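Letitz Reader in Migration and Belief: Frequently Asked Questions

What is the Reader?
It is a course book for students of religious history. It holds 154 short sources on how settlers, labourers and refugees carried their faiths into new regions, with notes by the editor, Iulian Cârstea.

Do I need to have studied religion before?
No. Terms such as parish, diocese and synod are explained the first time they come up, and again in the glossary.

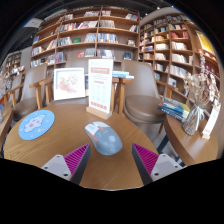 The glossary covers place names too. Many towns in the Skistis valley changed their names when a new congregation took over, so check it before you look for them on a modern map.

Why does the book begin with burial records?
Many of the early chapels kept no list of members. Burial registers are often the oldest proof that a community was there at all. Chapter 2 prints 17 pages from the Sandu register, with a translation facing each page.

Can I read the sources online?
Yes, through the Rostard library catalogue. Sign in, search for the Reader by title and open the sources tab. Scans can be enlarged by scrolling. 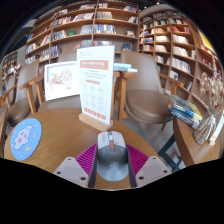 A computer mouse on a wooden table, with bookshelves behind.

Are the translations complete?
Most are. Long sermons have been shortened, and cuts are marked with three dots in square brackets. The full text of each sermon is in the catalogue.

Which spelling of names should I use in essays?
Use the spelling in the source and give the modern form in brackets once.

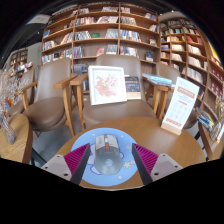 Mouse and mouse pad on the round table.

How do I cite a source?
Give the source number, the short title and the page. Do not cite the web address of the scan.

Is there a teaching pack?
There are 19 worksheets, one for each chapter. Teachers can ask for them at the Rostard library desk. 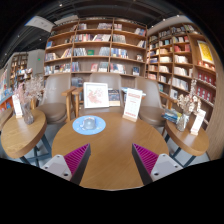

Round table with a light-blue mat.

Will there be a second edition?
One is planned for April. It will correct the dates in the Skistis chapter and add an index of hymns.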